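搜索本站 请输入关键词 搜索

共享工坊里的机械臂,应该先学插试管

2021-09-09

工坊里做机械臂的人,第一个演示通常选得很大。倒咖啡、叠衣服、下棋,我都见过,也都做过。我现在的看法是,在家里或者在共享工坊里搭双臂平台,第一个课题应当是一只试管架和几支带盖的管子,而且应当在这个课题上停留得比自己愿意的更久。

先说我们的情况。我们在Rustilell工坊租了靠墙的一张台子,按月付钱,夜里可以用电。两条手臂是二手的,底座和安装板自己做,控制程序一半是现成的,一半是Vitalii Melnychuk写的。项目叫Ilten,名字没有什么含义,当时要给代码仓库填一个名字,就填了。从把第一条手臂固定到台面上,到两条手臂能同时动而不互相碰撞,用了9个月。这段时间里大部分晚上花在接线、打孔、重新打孔上。

最初我们也打算做咖啡。Lachlan Hepburn连杯子都买好了。咖啡的问题在于它很宽容。杯子放偏一点,人照样能拿起来喝;水多倒一点,也没有人去称。演示做完,大家鼓掌,可是手臂到底准不准,谁也说不清。一个课题如果允许你说不清,你就会一直说不清下去。

试管架没有这种宽容。孔就是那么大,管子就是那么粗,偏了就进不去。管子又轻又滑,夹得太松会转,夹得太紧会顶歪盖子。管身透明,对摄像头来说很麻烦,反光的位置随手臂移动而变,管子后面的东西又会透过来。这些困难加在一起,买一套耗材的价钱就能得到,不需要任何专门设备。

双臂的难处也集中在这里。一条手臂拿着管子,另一条手臂要进到同一小块空间里去,两只夹爪的尖端离得很近,下面还立着别的管子。单臂的程序写得再好,到这一步也要重新考虑谁先动、谁让开、让到哪里。我们原来以为把两套单臂程序同时跑起来就可以了,这个想法在第一个晚上就放弃了。
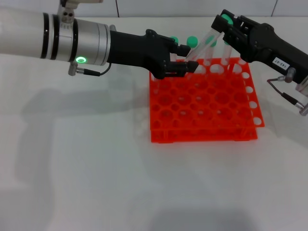
橙色管架,绿色管盖,白色台面。

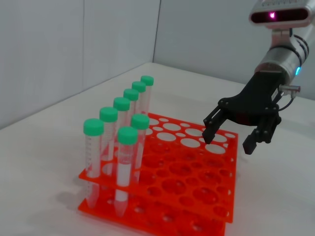
栏目:观点 > 自造与工坊

有人认为,这种课题应该留给实验室自动化公司,业余的人做不过他们,做出来也没有用处。Ross Farquharson在工坊的月会上就是这样讲的。他的理由我复述一下:专门的设备抓管子又快又稳,价格虽高,但实验室付得起;我们两条手臂慢吞吞地挪一支管子,比人手还慢,谁会要。

他说的速度问题属实。我们确实慢,比他自己用手慢得多。但我不同意他的结论。工坊里的项目,用处首先在于做的人能学到什么,其次在于后来的人能不能接着做。按这两条看,试管架比咖啡强得多。它便宜,占地小,收起来只有一只抽屉那么大,换一个工坊、换一副手臂,课题还是同一个课题,结果可以拿来对照。咖啡演示换一只杯子就变成另外一件事了。

我还想说说记录。3月以前我们没有记录,只有印象。印象总是好的,因为成功的那几次大家都围着看,失败的那几次大家正在拧螺丝。后来Mhairi Haldane在台子旁边挂了一本硬皮本,规定每次尝试都写一行,写明从哪个孔拿、往哪个孔放、结果如何。第一轮写满时共177次,失败43次。在翻本子之前,我对外人讲的一直是“基本没有问题”。失败接近四分之一,这不叫基本没有问题。

失败的原因也和我们想的不一样。我原先把账都算在视觉程序上,逐条看下来,相当一部分出在线缆上。夹爪侧面有接头,线从接头出来,手腕转到某些角度时线会绷紧,把姿态带偏一点。这一点偏差在拿杯子时看不见,在对孔时就是进与不进的区别。后来我们把线重新走了一遍,多留了余量,又把几个角度从程序里禁掉。这种活没有什么可讲的,但它比我改过的任何一个参数都有效。

由此我有一条比较固执的意见:工坊项目在写程序之前,应该先把线走好,把架子的位置定死,把灯装好。顶上的灯如果偏在一边,手臂的影子就会落到台面上,跟着手臂走,摄像头会受影响。台面最好是纯白或者纯灰,别用带木纹的。背景最好什么也没有。许多人觉得这是在给机器降低难度,是作弊。我认为在第一个课题里降低这部分难度完全正当。先弄清楚手臂自己能做到什么程度,以后再把杂乱一样一样加回去,加一样记一样。一开始就全都放在一起,失败了也不知道该怪谁。

管架的颜色也有过争论。Sorcha Lindsay主张用白色的,理由是实验室里常见,练出来的东西比较接近真实。我主张用颜色鲜艳的,容易和台面分开。最后用了橙色。她的意见我并没有驳倒,将来换白色架子是一定要换的,只是顺序上我坚持放在后面。管子的盖子是绿色,和橙色也分得开,这一点省了Vitalii不少时间。

管子里装不装东西,也是同样的道理。装了东西的管子重量不同,看上去也不同,空管练出来的抓法不一定能用。我赞成尽早混进去几支装了东西的,哪怕成绩会变难看。成绩难看是本子该管的事,人不必替它着急。

再说共享这件事。共享工坊和自己家里最大的差别,是台子随时可能被人碰到。我们的管架曾经被挪过位置,挪的人出于好意,想擦桌子。手臂不知道架子被挪过,照着原来的坐标去放,结果可想而知。那以后我们每次开机前都要重新校一遍位置,花的时间不长,但必须做。有人建议在台子四周装围板,上锁,我反对。围起来以后,路过的人看不见里面在做什么,也不会停下来问,而我们有几个最有用的建议正是路过的人提的。安全当然要管,急停按钮放在伸手能按到的地方,运行时旁边必须有人,这两条写在墙上,没有例外。除此以外我希望它敞着。

费用方面,我不打算列清单,各人手上的二手件差别太大,列了也没有参考价值。我只提醒一点:预算里要给夹爪留够。大家习惯把钱花在手臂上,剩多少算多少去配夹爪,我们也是这样开始的。对插管子这类活来说,指尖的形状和开合的精度更要紧。手臂差一点,可以慢慢走;指尖不合适,走得再慢也夹不正。

至于什么时候可以离开试管架去做别的,我没有一个人人适用的数字。我们自己定的是,任选起点和终点,连续写满两页本子没有一次失败,才算过关。目前还没有做到,最好的一次在第二页中间断掉,原因是一支管子在夹爪里转了半圈。Lachlan的杯子还放在柜子里,他每隔一段时间会问一次。我的回答还是等本子写满。

相关文章
Adjei工坊开放日见闻
二手机械臂到手以后先检查哪些地方
给夹爪换指尖:三种做法的比较
Canska控制板使用半年记
共享台面的收拾规则该由谁来定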